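Pastellgeschirr zum Belegen: Teller oder Schälchen?

Womik17
Ich ziehe um und darf endlich Geschirr kaufen, das zusammenpasst. Meine Schwester sagt, Pastell sei was für Kindergeburtstage. Meine Schwester isst aus der Tupperdose. Wer hat so was im Alltag und bereut es?

Rosser
Ich. Zehn Teile in Rosa, nach einem Winter Kurkuma war die Hälfte davon apricot. Nimm Weiß, werd alt, sei glücklich.

Hamham
Rosser kocht auch mit der Kelle direkt aus dem Gewürzregal, das zählt nicht. Meins hält seit vier Jahren. Und ein Salatblatt auf Toast sieht auf Mintgrün gleich nach Café aus, da kann man locker 6 Euro verlangen. Von sich selbst.
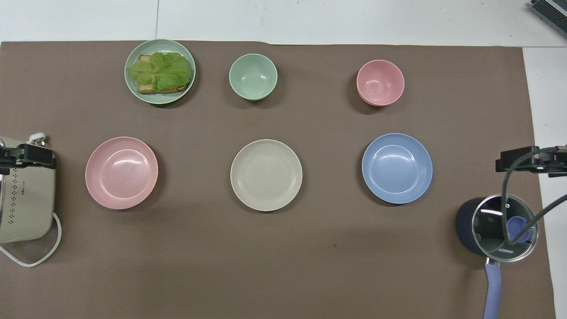
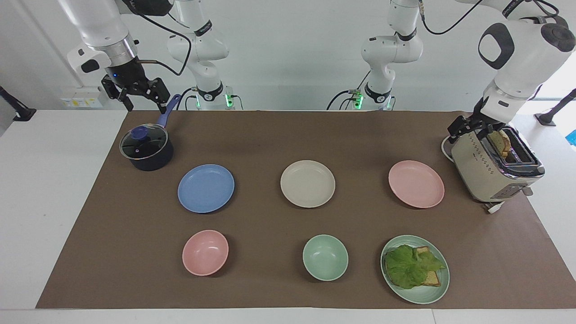
Gradholm, 2. Feb. 2021

Teller in Blau, Beige und Rosa, Schälchen in Rosa und Mint, und der Toast bekommt den grünen Teller. Der Topf mit Glasdeckel darf daneben stehen, solange er sich benimmt.

Rosser
Das Salatblatt ist größer als das Brot. Wer isst so was?

Hamham
Leute mit Blutwerten.

Womik17
Mir gefällt vor allem der beige Teller, ausgerechnet. Die Unterlage in Braun würde ich aber weglassen, das erinnert mich an Packpapier und ich sehe gerade genug Packpapier.

Hanan Aoun
Widerspruch, auf dem weißen Tisch braucht es die. Ohne was Braunes drunter schwimmt das Pastell weg. Eher würde ich bei den Schälchen sparen. Ich habe welche in der Größe, da passt immer entweder zu wenig Müsli rein oder zu viel Milch.

Rosser
Hanan, du hast im Dezember noch geschrieben, man könne nie genug Schälchen haben.

Hanan Aoun
Da hatte ich noch Schrankplatz.

Womik17
Also Teller ja, Schälchen vielleicht, Kurkuma nie. Bleibt die Frage, ob ein cremefarbener Toaster dazu muss oder ob mein alter silberner reicht.

Hamham
Der silberne reicht. Sag das bloß nicht deiner Schwester.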